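Thread on the final project for our manipulation module, as the demo is in July and I keep answering the same questions separately. Jun 22, 2025.

Task as set: a simulated kitchen, one fixed arm, a wall cabinet with hinged doors. Policy has to get the door to a target angle from a random start, with clutter on the worktop. No privileged state at test time, cameras and joint readings only.

We are team Jutusico. The name comes from the first letters of a folder that should have been deleted in week one. It is on the submission form now and can't be changed.

Simulator is the department build, which everyone calls Prondell after the server it runs on. Kitchens are generated: layout, wall texture, worktop, handle type and hinge side all vary with the seed. 200 seeds for training, 10 held back by the course staff for marking.

Handle type matters more than I expected. Long bar handles are easy to find and easy to hold. The small ones on the base units are a pain, the fingers have to be almost square on or they slide off. We only get marked on the wall cabinets so I have stopped tuning for the others.

Baseline was the Rácz controller from last year's handout. Grasp pose from a detector, then pull along an arc fitted to the first few centimetres of motion. Works fine if the hinge axis estimate is good. If it is out by a few degrees the contact force climbs and the grasp goes. 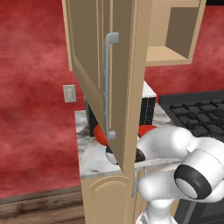 The other difficulty is the door itself. Once it is open past a certain angle it hides a good part of the worktop from the main camera, and whatever is behind it drops out of the observation. A policy that tracks the bowl loses the bowl. A policy that ignores the bowl knocks it.

First fix: keep the last confident position of each object and let it decay over time. Cheap, and good enough when nothing moves. Useless if the elbow has nudged something while the view was blocked.

Second fix: add the wrist camera. Helps near the worktop, adds very little while the hand is up at the handle. It also nearly doubled training time, so we only switch it on for the last phase of the task.

On elbow clearance. The arm has a redundant joint, so there is a whole family of elbow positions for one hand pose. Left alone, the solver picks whatever is closest to the previous step and slowly drifts down towards the worktop. We added a null space term that pulls the elbow up and away from the counter. Weight set by hand, I am not proud of it.

Gripper side: we use the Handex wrapper for open/close commands. Read the notes on units before you do anything. It takes finger separation, the logger stores the position of one finger. I lost an evening to a factor of 2.

Rewards. Dense term on door angle, small penalty on contact force, larger penalty for any contact between the arm and a loose object. With the last one too high the arm learns to stay parked and never touches the door. With it too low it uses the forearm to shove the door from behind, which scores well on angle and is ruled out in the marking notes.

Someone asked why not plan the whole thing with a sampling planner. You can, and for a known door it is quicker to set up. The marking seeds have hinge friction you don't get told about, and our planned path did badly on stiff doors. A planner for the approach with the learned policy after contact is what we are submitting.

Logging advice for next year's groups: save the seed, the commit and the config with every rollout, in the same file. We had 2 runs with identical names and different reward weights, and the better one can't be reproduced.

Still to do before the demo:
force limits on the left-hinged doors
rerun the ablation without the wrist camera
tidy the config loader
write up the elbow term with a proper sweep of the weight

Repo stays private until marks are out, that is a module rule. I will put the training configs and the null space code up after that.

Replying to a question from below: yes, the wall textures are randomised on purpose. Our first detector was trained on plain pale walls only and fell over on anything darker. Retrained on the full set, same architecture, no other changes.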